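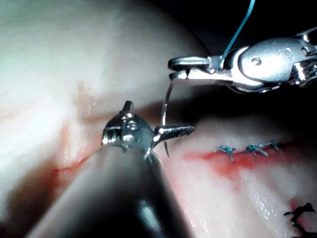 Godfrey Chege répète qu'un point se gagne à l'entrée de l'aiguille, que le nœud vient bien après et que la plupart des débutants s'inquiètent du nœud. Il l'a dit trois fois dans la matinée, et à la troisième je commençais à le croire, moi qui n'avais jamais regardé une suture d'aussi près et qui ne recouds mes boutons qu'à contrecœur.

Je m'étais inscrite aux portes ouvertes de l'atelier Tiltano un peu par hasard, sur le conseil de ma belle-sœur (elle est infirmière, elle devait venir, elle a eu un remplacement de dernière minute, et me voilà partie toute seule avec mon thermos). L'atelier se trouve à Stakmont, tout au bout de la zone artisanale, derrière un grossiste en carrelage devant lequel je suis passée deux fois avant de comprendre qu'il fallait prendre le petit chemin sur le côté. On y fabrique du fil chirurgical, on y monte des aiguilles, et on y apprend à s'en servir, dans une grande salle claire du premier étage. Nous étions 11 visiteurs, pas mal d'étudiants, un couple de retraités très bavards, une dame qui brode et qui posait de loin les meilleures questions.

On nous a d'abord donné des blouses, puis on nous a emmenés au bobinage. J'aurais pu y rester l'après-midi entière ! Le fil arrive sur de grosses bobines et il repart coupé, contrôlé, enroulé dans des pochettes pas plus larges que la main. Il y en a du violet, du noir, du blanc, du bleu, et j'ai demandé naïvement si la couleur avait un sens médical. La réponse est plus simple que je ne pensais : il faut que l'œil le retrouve. Sur un tissu pâle, le long d'une incision où il y a du sang, un fil bleu clair bien tendu se repère tout de suite, alors qu'un fil incolore disparaît dans les reflets. La brodeuse a hoché la tête d'un air entendu, elle choisit paraît-il ses fils de bâti exactement de la même manière.

Vient ensuite l'atelier des aiguilles, plus bruyant, où Yuto Yoshida nous attendait avec un plateau. Il nous a fait passer une aiguille courbe sous la loupe. C'est fin, c'est argenté, cela n'a pas de chas, et c'est ce dernier détail qui m'a le plus surprise : le fil est serti directement dans le talon, de sorte que le trou laissé par l'aiguille n'a pas à laisser passer une boucle doublée. Dans le tiroir du bas, il garde un lot de 2992 aiguilles refusées au contrôle, qui servent aux exercices, et qu'il nous a montré avec une certaine tendresse. Pour moi elles étaient parfaites. Pour lui, la pointe accrochait un peu.

La courbure, nous a-t-il expliqué, est là pour le poignet. On pique, on tourne, et la pointe ressort d'elle-même un peu plus loin ; si l'on pousse tout droit comme dans un ourlet, on tire sur les bords et on les abîme. On ne tient d'ailleurs pas l'aiguille avec les doigts, on la serre entre deux mors, et un second instrument attend près de la pointe pour la cueillir à la sortie. J'ai mis du temps à saisir que tout l'art est dans ce passage d'un instrument à l'autre, dans le petit instant où l'un tient encore et où l'autre ne tient pas encore.

Après la pause (café correct, brioche délicieuse, je le signale pour les prochains), nous sommes montés dans la salle d'exercice. Chacun avait devant lui un coussinet de silicone Fiadzo, fendu au milieu, et une pochette de fil. Godfrey Chege passait entre les tables, les mains dans le dos, sans jamais toucher à notre ouvrage. Il demande que l'on entre perpendiculairement, à bonne distance du bord, et que l'on ressorte en face à la même distance. Cela paraît enfantin. Mon premier point ressemblait à un lacet de chaussure, le deuxième était de travers, et au quatrième ou cinquième j'ai enfin senti ce fameux mouvement du poignet, très bref, comme lorsqu'on tourne une clef dans une serrure bien huilée. J'en étais ridiculement fière.

L'autre difficulté, c'est la tension. Trop lâche, la plaie bâille ; trop serré, les bords se froncent et blanchissent. Il faut que les deux lèvres se touchent, sans plus. Mon voisin, un étudiant très appliqué, serrait comme s'il ficelait un rôti, et s'est fait gentiment reprendre. La brodeuse, elle, avait déjà aligné une rangée si régulière que Yuto Yoshida est venu la regarder de près pour en parler à ses collègues de Flundatano, l'autre site de la maison.

J'aurais voulu un peu plus de temps pour les nœuds, expédiés en fin de séance alors que tout le monde regardait l'heure, et une chaise plus haute (mon dos s'en souvient). La brochure distribuée à la sortie compte 56 pages, très bien dessinées, avec les principaux points et une planche sur les formes d'aiguilles que j'ai lue dans le train du retour.

La prochaine visite aura lieu en janvier. L'inscription se fait par téléphone, l'entrée est gratuite, et il vaut mieux venir avec des lunettes si l'on en porte pour lire. Ma belle-sœur a promis d'y être cette fois, et je crois bien que je l'accompagnerai. J'ai gardé mon coussinet, il est sur le buffet, avec son fil encore accroché au dernier point.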